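### 3.2 Table colour and lost items

Reading rooms at Turville and Borkmont lent us their lost property books for July. The two books held 1228 entries. We removed 251 where the table was not recorded, and kept the rest for the comparison. Entries were sorted by the colour of the tabletop and by the size of the item. Coats and bags were left out of the small item group, as were umbrellas.

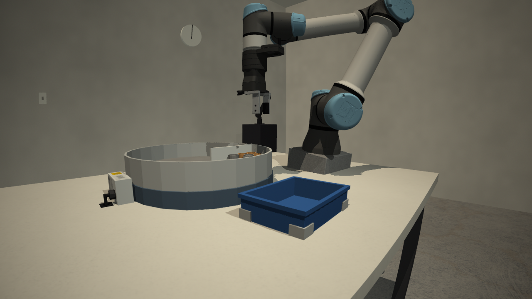
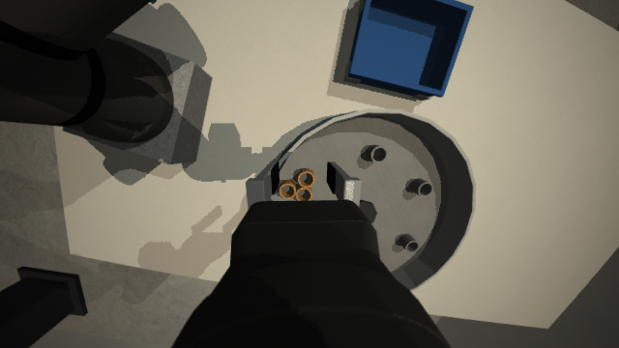
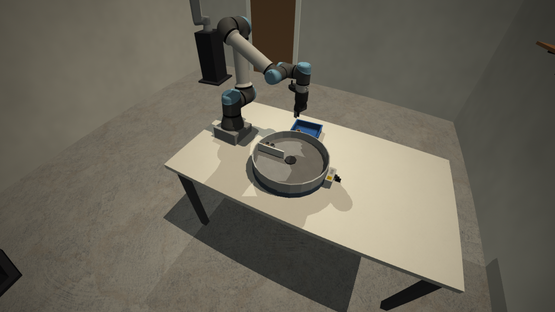 *Figure 2. Computer-rendered views.*

Small items were left behind more often on dark tables than on pale ones at both sites. The gap was widest for keys and earphones, and much narrower for pens. A white top against a grey floor and light grey walls, as in the third view of Figure 2, is close to the layout at Borkmont, where only 26 small items were entered. Turville has mostly dark oak tables and poorer evening light, so the two effects cannot be fully separated. Staff there also clear the tables less often.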